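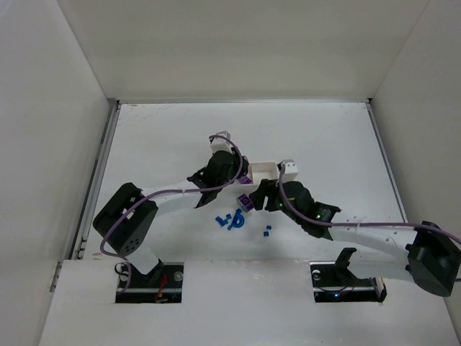
Platz 2, beide Arme über der Schale, Aufgabe »Teile einräumen«

Prüfliste Zweiarmplatz 2 — Rundgang vor der Aufnahmeserie
Projekt Drodine, Halle Tokham
Geprüft von: Jean Cowie
Gegengelesen: Ebuka Iyamu
Monat: Juni

Liebe Kolleginnen und Kollegen, ich habe mir für den Rundgang diesmal etwas mehr Zeit genommen als sonst, weil in der kommenden Serie gleich drei Leute neu an den Steuergriffen sitzen und ich möchte, dass sie einen Platz vorfinden, an dem man sich auf die Bewegung konzentrieren kann. Die Punkte folgen der gewohnten Liste, meine Anmerkungen stehen jeweils darunter. Wer es eilig hat, liest bitte wenigstens die Punkte 3, 5 und 9.

1. Arbeitsfläche und Wände
Ergebnis: in Ordnung
Die weiße Platte ist eben und sitzt fest. In der hinteren linken Ecke sind graue Schleifspuren, ganz blass, die stören niemanden und müssen auch nicht wegpoliert werden. Bitte nicht wieder mit Scheuermilch drangehen! Ein weiches Tuch reicht völlig. Die drei Wände bleiben, wie sie sind, also keine Zettel, keine Klebestreifen, auch keine netten Grüße an die Nachtschicht (so sehr ich mich darüber gefreut habe). Das Modell lernt sonst die Zettel mit.

2. Schienen am Rand
Ergebnis: in Ordnung
Hinten, links und rechts mit der Hand abgefahren, kein Grat, keine lockere Stelle. In der Nut der linken Schiene sammelt sich gern Staub, einmal im Monat aussaugen.

3. Kabelführung an den Armen
Ergebnis: in Ordnung mit Auflage
Auf beiden Seiten läuft das violettgraue Kabel vom weißen Kästchen am Greifer im Bogen zurück über den Arm und über das schwarze Gelenkgehäuse. Der Bogen muss großzügig bleiben, damit sich beim Drehen des Greifers nichts spannt. Ich habe beide Arme langsam durch den ganzen Bereich geführt, den die Aufgabe verlangt, und nichts hat gezogen oder gescheuert. Links fällt das Kabel vorn recht frei zur Basis hinunter, dort liegt außerdem noch eine schwarze Kabelschlaufe an der Ecke des Ausschnitts. Auflage: vor jedem Block einmal hinschauen, dass die beiden sich nicht ineinander verhängt haben. Michalis Chatzigeorgiou bringt noch einen Halter an, bis dahin hilft nur der Blick.

4. Frontblende und Ausschnitte
Ergebnis: offen
Die beiden rechteckigen Ausschnitte in der weißen Frontplatte geben den Blick auf die Befestigung frei, links mitsamt den roten Adern. Für die Wartung ist das bequem, im Betrieb hätte ich gern eine Abdeckung darüber. Kleine Teile rollen nun einmal gern nach vorn, und wer dann mit den Fingern hinterhergreift, ist schnell dort, wo er nicht sein soll. Wenn etwas hineinfällt: Aufnahme beenden, Arme stromlos schalten, dann erst herausholen. Abdeckungen sind bei Moynihan angefragt, Bestellposition 2324.

5. Not-Halt und Freigabe
Ergebnis: in Ordnung
Beide Taster gedrückt, beide Arme stehen, Wiederanlauf nur nach Quittierung. Dreimal wiederholt, auch mit geschlossenem Greifer und Teil darin. Der Klotz blieb jedes Mal gehalten, so wollen wir das. Griffe und Taster müssen im Sitzen erreichbar sein, also den Stuhl bitte vor dem ersten Durchgang einstellen und nicht danach.

6. Greifer und Finger
Ergebnis: in Ordnung
Schrauben nachgezogen, Finger schließen parallel. Die grünen Lämpchen am rechten Greifer bitte nicht überkleben, auch wenn sie in den Aufnahmen etwas leuchten. Markos Stamatopoulos hat das mit der Auswertung besprochen, es macht dort keine Mühe.

7. Teile und Schale
Ergebnis: in Ordnung
Zum Satz gehören violette und blaue Klötze und die kleinen blauen Formteile, darunter das mit der runden Schlaufe und dem geraden Stiel, das alle nur »den Buchstaben« nennen. Auf Risse und scharfe Kanten geprüft, nichts gefunden. Die winzigen Teile verschwinden am leichtesten, deshalb nach jedem Block mit der Liste im Schubfach abgleichen. Die weiße Schale ist leicht und wird nicht festgeklebt, sie darf beim Einräumen ruhig ein wenig wandern. Wir wollen ja gerade, dass der zweite Arm lernt, damit umzugehen.

8. Ausgangslage der Teile
Ergebnis: in Ordnung mit Auflage
In der letzten Serie lagen die Teile erstaunlich oft am selben Fleck. Das ist menschlich, hilft dem Modell aber wenig. Bitte wirklich durchmischen, auch mal dicht beieinander, auch mal schräg, auch mal so, dass ein Greifer dem anderen im Weg steht und man erst ausweichen muss. Verpatzte Griffe werden nicht gelöscht, sondern in der Drumum-Maske als »nachgefasst« markiert. Von den 941 Durchgängen der letzten Serie trugen 357 diese Marke, und Periklis Galanis hat mir versichert, dass er über jeden davon froh ist.

9. Zusammenstoß der Arme
Ergebnis: in Ordnung mit Auflage
Über der Schale kommen sich die beiden Greifer sehr nahe, das liegt an der Aufgabe. Geschwindigkeit deshalb auf der unteren Stufe lassen, auch bei den Erfahrenen (Ebuka, ich meine auch dich). Wird es eng, fährt immer der rechte Arm zuerst zurück.

10. Pausen
Ergebnis: in Ordnung
Nach 90 Minuten an den Griffen wird gewechselt, ohne Ausnahme. Müde Hände machen zittrige Aufnahmen, und der Nacken dankt es einem auch. Tee steht in der Küche, der Kuchen ist leider schon weg.

Offene Punkte
Abdeckungen Frontblende — Moynihan, Rückmeldung steht aus
Kabelhalter linke Basis — Michalis
Ersatzsatz kleine blaue Teile — Periklis fragt nach

Freigabe: Platz 2 ist für die Serie freigegeben, mit den Auflagen aus 3, 8 und 9. Punkt 4 schaue ich mir wieder an, sobald die Abdeckungen da sind.
J. Cowie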